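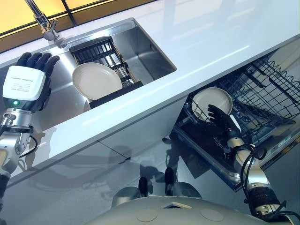
Computation and Its Limits, Unit 202
Handout 4: Reductions, and how to point them the right way

Welcome back, everyone. Last time we finished with the halting problem, and I promised we would come down from that rather dizzy height to problems that can be solved, but perhaps not before the sun burns out. So this week we begin on reductions, and I'd like us to take them slowly, as this is the part of the course where good students most often get themselves in a tangle (I certainly did!).

A reduction from problem A to problem B is a recipe for turning any instance of A into an instance of B, so that the answer to the second is yes exactly when the answer to the first is yes. We shall want the recipe itself to run in polynomial time. If such a recipe exists we write A ≤ B, and you may read it aloud as "A is no harder than B", give or take a polynomial.

Our running example is the Flultstead timetable problem, which some of you will remember from the November exercise sheet. Flultstead has 400 lectures to place into 20 time slots, and certain pairs of lectures may not share a slot. Can it be done? Draw a dot for each lecture, join two dots when the lectures clash, and you are asking whether the graph can be coloured with 20 colours. The drawing takes very little work, even for 400 dots, so Timetable ≤ Colouring.

Now do stop here for a minute and ask yourself what we have learnt. If somebody hands us a fast method for colouring, we get a fast method for timetables as a present. We have not shown that timetables are hard. For that we would need to go the other way, starting with any graph you like and building a timetable out of it. Happily that is easy too: make a lecture of each dot and a clash of each line, and let the number of slots be the number of colours.
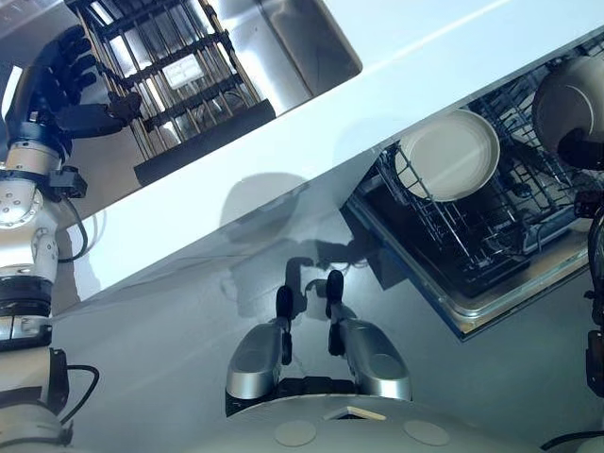 Please be careful, though, about the word "any". With the number of slots fixed at two, the problem becomes quite gentle, and you can solve it by walking through the graph and alternating as you go. With three it is already NP-complete, and it stays so for every larger fixed number. I find this jump as surprising now as I did the first time I met it.

A word on what NP-complete does and doesn't promise. It speaks of the worst case as the input grows. A particular timetable with 100 lectures may fall out in a blink, and our Warnus solver in the lab often manages just that.

For next time

1. Show that if A ≤ B and B ≤ C then A ≤ C. Say clearly where you use the fact that a polynomial of a polynomial is a polynomial.
2. Reduce 3-colouring to 4-colouring. (One extra dot will do it.)
3. Read the Skuken notes, section 3, up to the proof for satisfiability.

Written answers go in the tray outside the Baxter Room by 4 pm on the day before the class.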